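Drendthorpe Technical Campus
Workplace Organisation, Unit 2: Laying Out a Sorting Bench
Course handout, revised 20 February 2018

What this unit covers

Unit 1 dealt with storerooms and shelving. In this unit we move to the bench, where small parts are set out, sorted and put into containers. The reading is chapter 2 of the course reader. Bring it to the practical, along with your layout sheet from last time.

Terms used in this unit

Work surface: the top of the bench, where the hands spend most of their time.
Lower shelf: any surface under or below the work surface that is still within reach.
Receiving tray: an open container that parts go into.
Staging: putting parts out in the open, ready to be picked up.
Reach zone: the area you can get to without leaning or taking a step.

Choosing a tray

For small parts a shallow tray is usually better than a deep bin. You can see the bottom of it, and you can get a part out again without tipping the lot. Rounded corners are easier to wipe out and parts don't wedge in them. Deep bins have their place in bulk storage, which we covered in the Brakport warehouse exercise.

Colour matters more than people expect. A dark tray on a light or bright bench has a clear outline, and you can find it with a glance. Dark parts in a dark tray are another matter. If you are sorting black parts, consider a pale liner or a pale tray.

Spacing the trays

Leave a gap between trays wide enough for your hand. Trays pushed hard against each other save room, but parts dropped a little wide end up in the wrong one. Keep trays off joins in the bench top where you can. A join is often slightly uneven, and a tray sitting across it may rock.

If the trays are set in a row, decide which end is first and keep to it for the whole session. Write the order on your layout sheet.

Staging the parts

Group parts by kind before you start. Round parts need watching, as they roll if they land on edge. Lay them flat with space between them so each one can be picked up by the rim. Pins and other thin parts that stand upright are easy to knock over, so place them at one end, away from the path of your arm. Square blocks will stay where they are put.

A lower shelf is useful for staging because it leaves the top free for the trays. The drawback is light. The inner edge of the shelf is often shaded by the bench top, and parts pushed back there are easily missed. Check it at the end of every run.

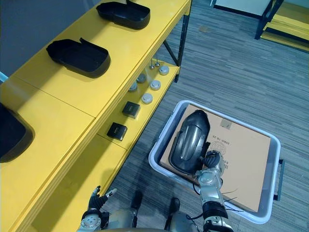 Figure 1. Trays on the work surface, with discs, pins and square blocks on the lower shelf.

Using the figure, mark on your layout sheet where you would stand and which tray you would fill first. Note also which of the parts is in shade.

Practical task

Work in pairs at one bench. The small parts kits are signed out from the Zeltden room and come back to the same room.

Set out your trays and draw them on the layout sheet. Stage the parts on the lower shelf, grouped by kind. One person sorts while the other records any dropped or misplaced parts, then swap over. Change one thing about the layout - the tray spacing, the order or the position of the parts - and repeat the run.

Write up both layouts in no more than 200 words, with a labelled sketch of each. The task is marked out of 16 and the sheet goes in the Unit 2 folder.

Next unit: labels and colour coding.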